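# How a Sponge Holds Water

A sponge is a solid full of holes. The holes are called pores. In a dry sponge the pores are full of air. When the sponge goes into water, the air moves out and water takes its place.

## Pores

Look closely at a kitchen sponge and you will find pores of many sizes. Some are wide enough to see from across a table. Others are so narrow that you need a magnifying glass. Most of them connect to each other, so water that enters on one side can travel through to the other side.

A material with connected pores is called **porous**. Bread is porous. So are brick, chalk and many kinds of rock. A glass marble is not, so water stays on the outside of it.

## Why the water goes in

Water is made of very small particles called molecules. Two kinds of pull act on them.

- **Cohesion** is the pull between one water molecule and another. It is the reason water forms drops.
- **Adhesion** is the pull between water and a different material, such as the wall of a pore.

Many kitchen sponges are made of cellulose, a material that comes from plants. Water sticks well to cellulose. Adhesion pulls the water along the pore walls, and cohesion pulls more water in behind it. In a narrow pore, the two pulls together can move water upward, against gravity. The name for this is **capillary action**.

Narrow pores lift water higher than wide pores do. Wide pores fill quickly but also drain quickly. A sponge with both sizes can soak up a spill fast and still hold part of it when you lift it.

## Measuring it

You need a dry sponge, a bowl of water and a kitchen scale that shows grams.

1. Weigh the dry sponge and write down the number.
2. Push the sponge under the water and squeeze it until the bubbles stop.
3. Let go of it and wait 2 minutes.
4. Lift it out, let it drip over the bowl, and weigh it again.
5. Squeeze it once and weigh it a third time.

A small sponge tested in Sanville weighed 5 grams dry and 88 grams soaked. After one light squeeze it weighed 62 grams. To find the mass of the water, subtract the dry mass from the wet mass:

88 - 5 = 83 grams of water before the squeeze

62 - 5 = 57 grams of water after it

Your numbers will be different. A thicker sponge has more room inside, and an old one may have torn pores.

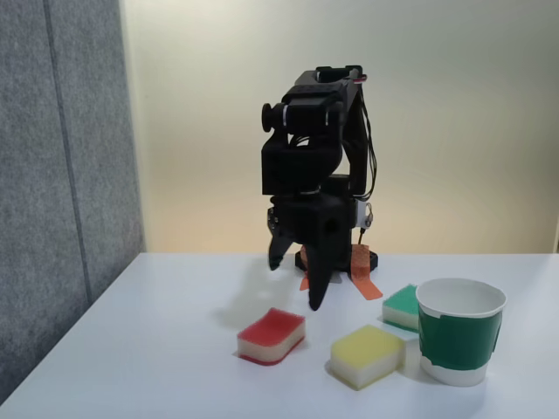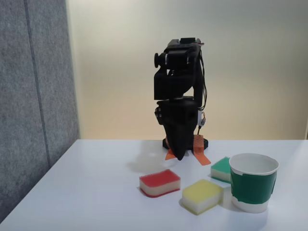

## Squeezing and drying

Squeezing makes the pores smaller. There is less room, so water is pushed out. When you let go, the sponge springs back and air or water is drawn into the pores again.

Squeezing does not remove all the water. A thin layer stays on the pore walls, held there by adhesion. It leaves by **evaporation** - the molecules escape into the air one by one. Evaporation is faster when the air is warm, dry or moving, so a sponge dries sooner on a rack than at the bottom of a sink.

Some cellulose sponges turn stiff and shrink as they dry. Add water and they soften and swell again.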